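Careers & Opportunities > Paid Participation > Short Term

Call for Participants: Tabletop Handling Sessions, Toltach Room

Hutavach invites applications from adults who wish to take part in a series of paid tabletop sessions beginning in June. Participants will move small household objects in and out of containers while seated or standing at a single work table. 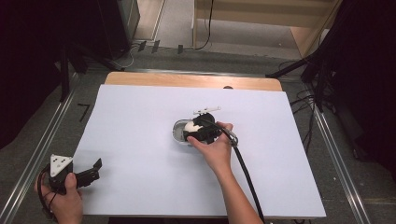

Each session consists of 20 short tasks, with a rest period at the midpoint. Instructions are given before every task and may be repeated on request. Most objects are small and light, such as a rounded white piece placed in an oval metal tin, and participants are expected to handle them with care. Speed is not assessed.

Containers vary from one task to the next. Some are open, and others have a handle or a slotted insert. 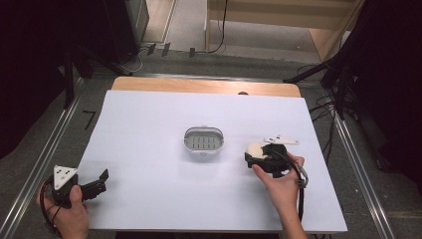

Requirements

Applicants must be 18 or older and able to use both hands comfortably for the length of a session. Prior experience is not required. Applicants should be able to grasp a round object firmly and release it gently at a given point.

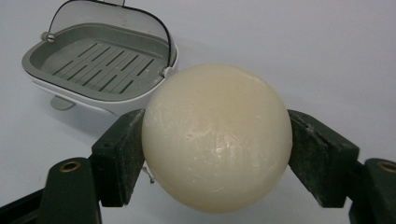
They should also be prepared to repeat the same movement several times and to follow spoken directions in English. Long sleeves and loose bracelets should be avoided.
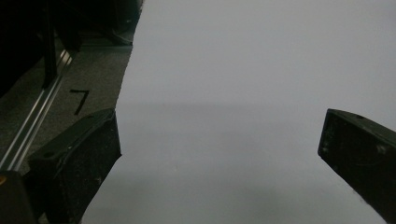 Photo: Hutavach / Cabrera Building

The work surface is pale and plain, and the floor is carpeted. Flat, closed shoes are recommended.

Compensation and Application

Participants who complete all five sessions will receive $1,000. Partial attendance is paid per session completed. Written applications should be addressed to Jerome Evangelista, Participant Office, Hutavach, and should state the applicant's available hours and dominant hand. Sessions end by 5 p.m.

Tags: paid studies, part time, on site

Sign up for our monthly opportunities bulletin. You may unsubscribe at any time.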